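Equipment planning: second bench and gripper spares

The 2023 equipment list goes to Telholm in December, and Preben Bech needs everyone's requests before then. Most of what follows concerns the food handling bench, where the money has been going this year.

We have asked for one more arm of the same type from Wovis. A different model would be cheaper to buy, but we would have to redo the mounting plates and keep two sets of spare parts on the shelf. The quote from Wovis is good for 20 weeks and covers the arm, the controller and one day of setup. It does not cover the gripper, the bracket or the table.

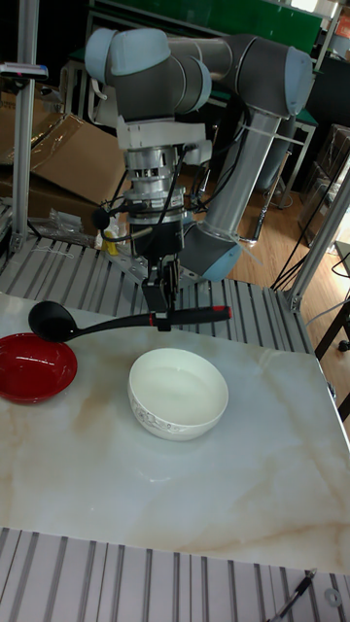
Grippers are the line people keep leaving out of their requests. We budgeted for one per arm last year and ended up borrowing from the Kragh bench twice. The two-finger type stays for now. It will hold a ladle by the handle over the bowls, and the same fingers are used for the spoons and the small scoops, so we are not asking for a separate tool for each utensil. The request is for 4 sets of replacement fingers and one complete spare gripper.

Cables are a separate line this time. Please do not fold them into "miscellaneous" again, as that line was cut in the last round and we paid for cable ties and sleeves out of the travel money. Grirberg sells the sleeve by the roll and will not split one. A roll is 200 feet, enough for both benches.

Bowls, ladles and other kitchen items can be bought locally on the department card. Keep the receipts and write the bench name on them. Anything made of ceramic should be bought in pairs.

Still open: whether the second bench gets the same aluminum base or a plain steel table. The aluminum costs more and takes longer to arrive, but brackets can be moved without drilling. Preben would like to hear from the people who do the moving. Send him your view along with your list, with part numbers where you have them and a delivery time for anything that takes longer than 20 days.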